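Fiction – Short Reads
4 min read
Last updated 11/20/25

The Spare Room

Braulio Trujillo had the room ready by noon, or thought he did. He had moved the ironing board to the hall and put the box of cables under the desk. Then he stood at the end of the bed and looked at the bedspread.

It had come from his aunt's place on Ayala Street, along with a lamp and 23 jars he had no use for. She bought it at a closing sale in Hodby the July before she got sick. She paid 65 dollars and told everyone 100, so they would be careful sitting on it. It was white and quilted, with Chinese characters all over it. She didn't read Chinese and neither did he. A neighbor had told her the big blue one meant good fortune, and she was satisfied with that and never asked about the rest.

He pulled the near corner straight. The far side went crooked. He walked around and pulled that one, and came back, and the near corner was off again.
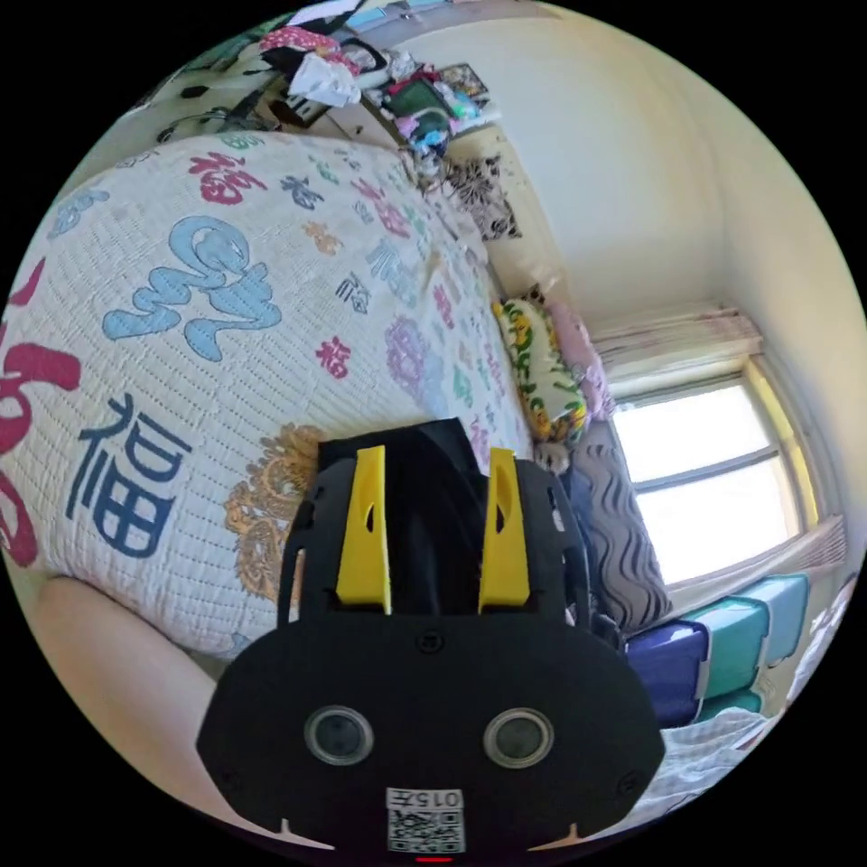

His aunt used to do it in one move. She took hold of the hem with both hands, gave it a snap, and let it come down. He tried it. The spread landed half over the pillow and knocked a glass off the nightstand. The glass didn't break. He put it back and started over from the foot, smoothing toward the head with his forearm, the way you would spread plaster.

Apolinar Becerra called at two from a gas station outside Vostero.

"I can sleep on the couch," he said. "Don't go to any trouble."

"It's no trouble."

"I've still got a ways to go. I might not make it before dark."

"The bed's made," Braulio said.

They hadn't seen each other since the funeral. Apolinar had driven 600 miles for it and left the same night, and in the driveway the two of them had said some things about the house and who should have been there more. Then there had been a card, and after the card a phone call – a short one, mostly about tires.

Braulio went back in and tugged at the near corner again. He thought about putting the spread away and using the plain brown blanket. Apolinar would know it as soon as he came through the door. He had slept under it that last winter, when he took the nights and Braulio took the days.

He got as far as taking the brown blanket out of the closet. He held it for a minute, then folded it and left it on the chair, in case the room got cold.

At six he turned on the porch light and put the beans on low. It was past eight when the car pulled in.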